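工单标题：餐具分拣工位第二套设备采购前的疑问汇总
状态：处理中
提交人：Berenice Barrera
处理人：Osaze Edet
所属项目：Fodora 摆盘工位
日期：2023年5月25日，星期四

【提交人】
预算表填到一半卡住了，先开个单。第二套工位的钱批下来了，太开心了！供应商 Veltum 的报价里有三处我拿不准：

1. 夹爪指垫要不要多备。白瓷盘边缘又滑又圆，叠在一起时更难夹，我担心指垫磨得快。
2. 料盒是沿用现在这种敞口塑料盒，还是换 Tratberg 带隔板的。
3. 腕部相机的支架算标配还是选配，报价单上写得含糊。

工位现状：大白盒放盘子，旁边的小盒放勺子，蓝色系的盒放筷子，黑托盘是摆放区。

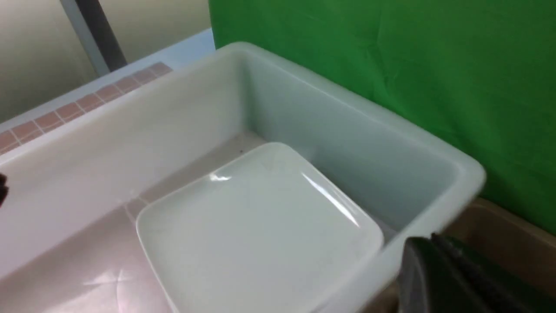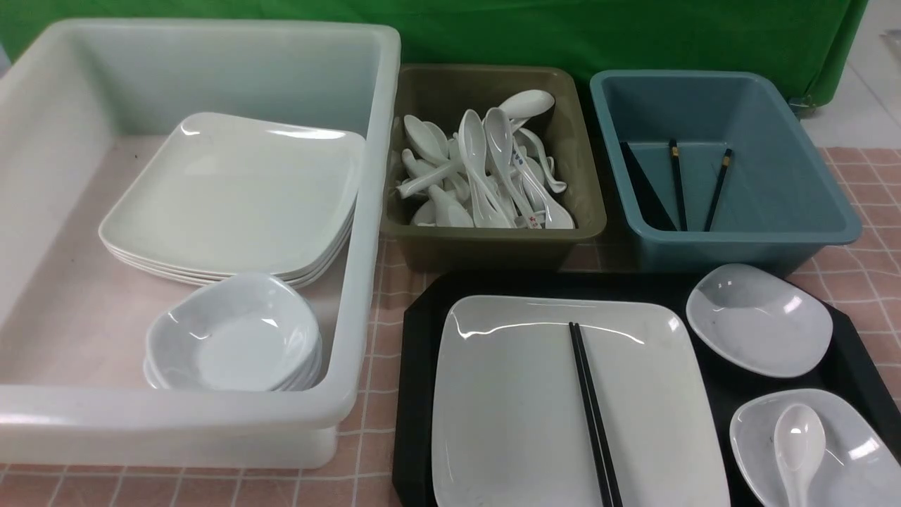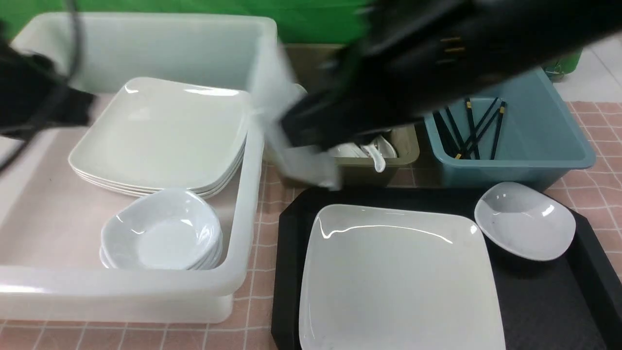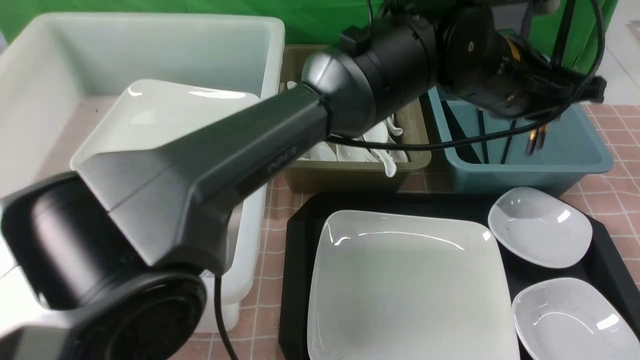 【处理人回复】
单子收到，写得很清楚，省了我好多来回！逐条答：

指垫：多备。报价里是一包299元，建议直接买2包，一包上机，一包放抽屉。等货要11天，中途断料的话整个工位都得停，这笔钱花得值。

料盒：先别换。带隔板的那款我借来量过，隔板间距对勺子合适，盘子放不进去。可以只给勺子那一格买一个试试，筷子继续用深一点的盒子。另外大盒最好选壁矮一点的，夹爪伸进去取底层盘子时余量会宽松很多，这一条请写进采购要求。

支架：问过 Veltum 的 Kirsty Buchanan，她说是选配，要单独下一行。我已经请她重新出报价。

【提交人】
太好了！还有线缆的事。第二套能不能一开始就把走线夹和理线套算进去？我在耗材里预留了2,000元，不知道够不够。

【处理人回复】
够，还能剩。走线夹按每个关节一个来买，理线套买可以侧面打开的那种，换线时不用拆接头。剩下的钱我想拿去补一块备用绿布和一张防滑垫，桌布容易起皱，托盘底下垫一层会稳当些。

Sandoval 那边的仓库也想要同样的配置，Isauro Aguirre 问能不能合并下单争取折扣。我觉得可行，不过要分开开票，否则年底对账会很痛苦。

【提交人】
同意合并，开票信息我来整理。碗碟也想补一批，异形小碗太难配同款了，我打算一次多买几个放着。

【处理人回复】
支持！买之前先拿一个样品上机夹一遍，再定数量。

待办：
Berenice：更新预算表，拆分开票信息
Osaze：等新报价，确认支架型号和螺丝孔距
Isauro：确认仓库那边的桌面尺寸
下次复核：11月，届时看指垫消耗情况，再决定要不要签年度耗材合同

本单在新报价到达前保持打开。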